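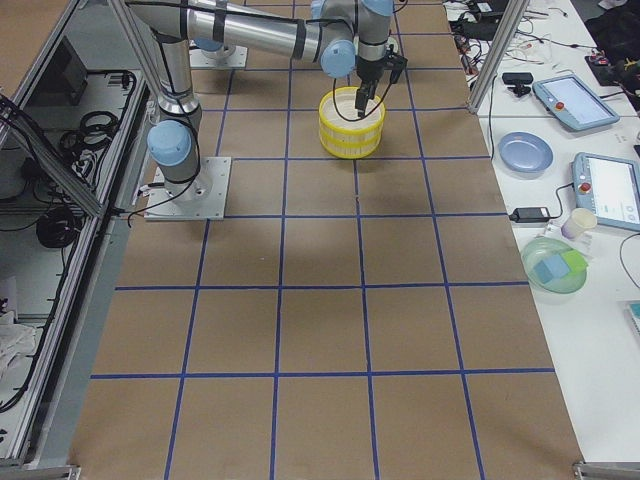
Segundo Dendesex, que escreveu depois do texto anterior sobre cestos de vapor, o papel do fundo cola sempre aos bolinhos e o melhor seria dispensá-lo e untar o cesto. Não recomendo. A gordura entra nas juntas entre as ripas, oxida e passa a cheirar a ranço ao fim de poucas utilizações. O problema costuma estar no tipo de papel ou no momento em que se retira a peça.

Início | Cozinha | Limpeza | Oficina | Arquivo

Forrar o cesto

Usar papel vegetal siliconado nas duas faces. O papel manteiga comum absorve condensação e rasga. Cortar o círculo 6 mm mais pequeno do que o diâmetro interior, para que o vapor suba pela periferia. Se o papel não for perfurado, abrir furos com um furador de couro, afastados da zona onde assenta a massa. Um papel ligeiramente enrugado não prejudica a cozedura - só convém que não dobre por cima da peça.

Para uma peça única e pequena, basta um anel. Dois anéis sobrepostos dão altura livre e evitam que a condensação da tampa pingue sobre a superfície.
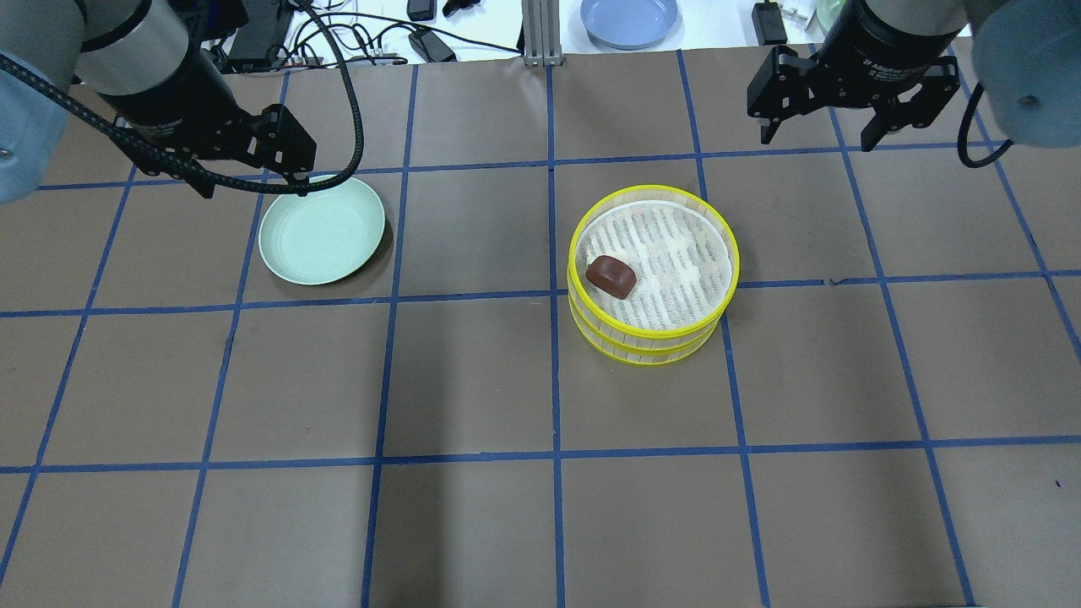
A posição também conta. Uma peça encostada à parede do cesto agarra-se às ripas e perde a pele quando é levantada. Deixar dois dedos de folga. O prato de destino fica ao lado do cesto, à mesma altura e do lado da mão que segura a pinça, para encurtar o trajeto.

Passar a peça para o prato

1. Apagar o lume e destapar, inclinando a tampa para o lado oposto ao do corpo.

2. Esperar 6 minutos. A massa perde pegajosidade à medida que a superfície arrefece. Com recheio de chocolate convém esperar mais, porque o interior a 82 °C está líquido e a peça deforma-se com a pressão.

3. Pegar pelos lados, com pinça de pontas lisas, e levantar na vertical. Se o papel vier atrás, pousar de novo e soltá-lo com uma espátula fina.

4. Assentar no centro de um prato raso e só então abrir a pinça.

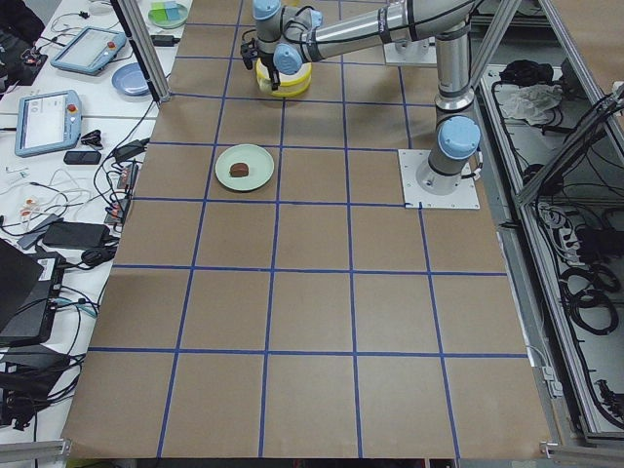
Limpeza e armazenamento

Retirar o papel logo após o uso. Lavar os anéis com água quente e escova de nylon, sem detergente nos de bambu. Secar de lado, com circulação de ar nas duas faces, e nunca empilhados. Cada anel de bambu retém roughly 200 g de água? Não: quem pesar antes e depois verá bem menos, mas o suficiente para criar bolor num armário fechado.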